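**Thread: How many demos for basket tasks in the kitchen sim?**

**ullasex_keir** wrote:

Hello all. I collect demonstrations in simulation for a two-arm setup, and the policy should learn simple kitchen jobs: pick a small thing from the counter, put it in the basket, and later also move the basket itself. I have 60 demos for each job so far, all by teleoperation. My supervisor Gillespie Mackay thinks we should go to 2000 before we train anything. I think this is too much work for a first test.

My question is mostly about clutter. At the moment I keep many objects on the counter in every episode.

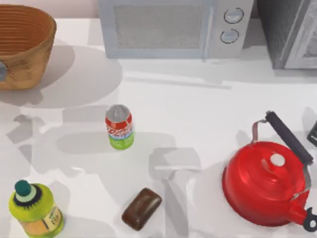
The small brown bar is the target in this job. The kettle, the can and the bottle are only distractors, and I shuffle their places at each reset. Is it better to start clean and add the distractors later, or to have them from the first day?

Keir Niven

**pumthorpe** wrote:

Have them from the first day. We started clean, and our policy learned that "the only thing on the counter" is the target. When we added one mug, it went for the mug in almost half of the trials. We had to throw away the old data.

But please check your shadows also. If the light is always in the same place, the network can use the shadow of the arm as a hint for where the arm is. Then you change the lamp and it is lost.

**teliafan** wrote:

I do not agree with pumthorpe. With 60 demos and a full counter you will learn nothing, because each episode looks too different. Start with 20 clean ones and see if the grasp works at all. If the grasp is bad, more clutter does not help you to find the reason.

The shadow thing I never saw in my work. I would leave the light alone for now.

**pumthorpe** wrote:

For debugging, yes, 20 clean ones are fine. I only say do not mix them in the final set. About the light we can disagree, I have seen it two times.

**ullasex_keir** wrote:

Thank you both. I can do the clean ones this week, it is maybe one afternoon. The light I can randomize in the config, so it costs me nothing.

Now the second problem. For the basket job I look at the wrist camera, and when the finger comes near the base, the basket fills most of the view. I can't judge the distance well from this camera, so my approach is slow and I make many small corrections. I am afraid the policy will copy all my hesitation.

**teliafan** wrote:

It will copy it. Cut the pauses out after recording, or redo the episode. Also decide where you want to hold it and always do the same. If you push at the base in one demo and take the rim in the next, the policy will go to the middle between them.

**mackay_g** wrote:

I am the supervisor from the first post, so I will defend my number a little. The 2000 is for all jobs together, and Keir has forgotten this part. Our last set ended at 2979 episodes and the basket was still the weakest job. I think the reason was the approach, as teliafan says. We had three operators and each one had his own habit.

Keir, please write the rules down before you record more.

**ullasex_keir** wrote:

OK, all jobs together sounds much better to me! I wrote a first version of the rules. Please correct me if something is wrong.

1. Reset the counter and move every object a little. The basket may be partly out of the view, but the target must be visible.
2. Check the top camera, then start recording.
3. For the basket job, stop one time when the fingertip is in front of the basket, look at the wrist view, and then continue without a new pause.
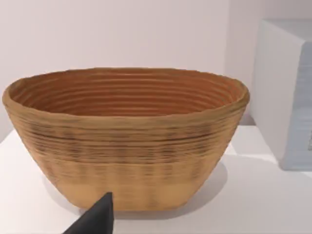 4. Take the basket at the rim, always at the end nearest to the arm you use.
5. If you correct more than two times, delete the episode and start again.

**pumthorpe** wrote:

Rule 5 is too strict for me. Keep a few episodes with a correction, and put them in a separate folder. The policy needs to see how to come back from a small mistake. If all demos are perfect, it doesn't know what to do after the first bad touch.

**teliafan** wrote:

Separate folder is okay for me. But train without them first.

**ullasex_keir** wrote:

I changed rule 5, they go in the folder "recovery" now. I will write again when the clean set is trained.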